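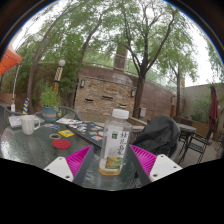

3. The shared table: what was on it and what we did with it

3.1 Background

Our project looked at how the shared table in the Alden study room is used, and whether a simple storage plan would leave more of it free for work. The table has a dark green glass top. It is used for reading, for packing parcels and for eating, often by different people in one afternoon. We began on January 1, 2023 and handed in the storage plan in May.

The room belongs to the Tavitz building and has no cupboards of its own. Anything left there stays on the glass until someone needs the space.

3.2 Sorting the items

We put each item into a group according to what it is for. Drinks and cups went in the first group. The mug belongs there, and so does the clear bottle with the white screw cap, which had only a small amount of amber liquid at the bottom. Its label has large Chinese characters and yellow blossoms printed on it. None of us reads Chinese, so we entered it in the list as "bottle, flower label" and did not guess at the contents.

The second group was packing and paper: the roll of tan tape, the printed sheets and the flat whitish packet. Stickers were harder to place. We put the loose ones with the paper, although one of us wanted a separate group for them.

The round red disc was listed as "disc, possibly a coaster" and kept with the cups. The yellow square card was left as "other". The plant in the blue-green pot was not sorted, as everyone agreed that it should stay at the back of the table.

3.3 The trays

We bought two shallow trays from Gostis for 158 crowns. One takes cups and bottles, the other takes tape and paper. Both can be lifted off the table in one go when a larger space is needed. A third tray for stickers was discussed and dropped - it would have used up the space we were trying to save.

Trays are better than boxes on this table. Things in a deep box get forgotten, and a box is also heavy enough to scratch the glass if it is dragged. We stuck felt pads under both trays.

3.4 Problems

The paper tray filled up within nine days, mostly with sheets that should have been thrown away. We added a rule that printed sheets are dated in pencil when they are left. It was followed some of the time.

Bottles are still a weak point. A bottle that is nearly empty tends to stay where it was last put down, and people are unwilling to pour away something that is not theirs. The Sydorenko room next door has the same difficulty and uses name labels. We have copied this, with a pen kept in the cup tray.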